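How to Clear a Shared Table and Sort a Card Collection on It

If you have one good table at home and it does everything, it probably fills up with laptops, chargers and bottles before you ever get to the thing you wanted to do on it. These are the steps I use to make room for sorting cards without having to pack the whole table away first.

What you need

A compartment tray with upright slots
Blank index cards cut down for labels
A pencil
A few hook-and-loop cable ties
One box for the cards you haven't sorted yet

My tray came from Manska and my ties are the Casteck ones in the 18-pack. Any similar kind will do.

Step 1. Look at what is on the table

Don't move anything yet. Decide what has to stay on because it is in use, and what only landed there. A laptop that is running stays. So does anything plugged into it, such as a hub or a drive. Bottles, remotes and spare battery packs can go somewhere else.

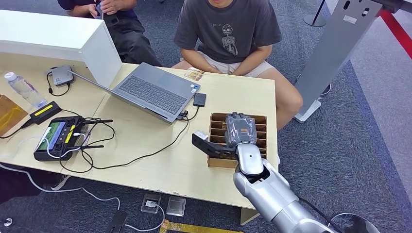
The table, with the cables running across the front and one card near the far edge.

Step 2. Deal with the cables

Cables take up more room than the devices do. Start at the laptop and follow each one to its other end. If it is plugged in at both ends, move it toward the back of the table and tie up the slack. If one end is loose, coil it and put it in a drawer.

Don't pull on a cable to find out where it goes. I lost 200 photos that way when a drive came loose in the middle of a copy.

Step 3. Move drinks to the floor or a shelf

A closed bottle still rolls, and printed cards don't recover from water. If you sit on the floor to work, keep your drink on the side away from the table.

Step 4. Set the tray where you can reach it

Put the tray close to a table edge, with the slots facing the person who will fill them. Leave a hand's width of bare table next to it for cards you can't place right away.

Step 5. Choose one way to sort

By set, by number or by color all work. Mixing them doesn't. Write a label for each row before you start and stand it in the first slot.

For a collection of 300 cards, I sort in batches of 50. Small batches mean you can stop for dinner and leave the tray as it is.

Step 6. Stand the cards upright

Hold each card by its edges and lower it into the slot with the printed side toward you. If it catches, lift it out and try again — forcing it will bend the corner. Put one card in first and check that you can read it from where you sit. 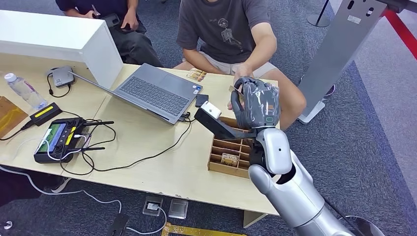
One card upright in a front slot of the tray, another still on the table.

Step 7. Go back to the strays

Once a batch is in, pick up the cards you set aside. Most of them will have an obvious place by now. The rest go back in the unsorted box until the next batch.

Storing the tray

Keep it flat and out of direct sun. I slide mine onto the low shelf of an Aydoğan bookcase with a sheet of paper over the top for dust. I redo the labels every April, when the pencil has started to smudge.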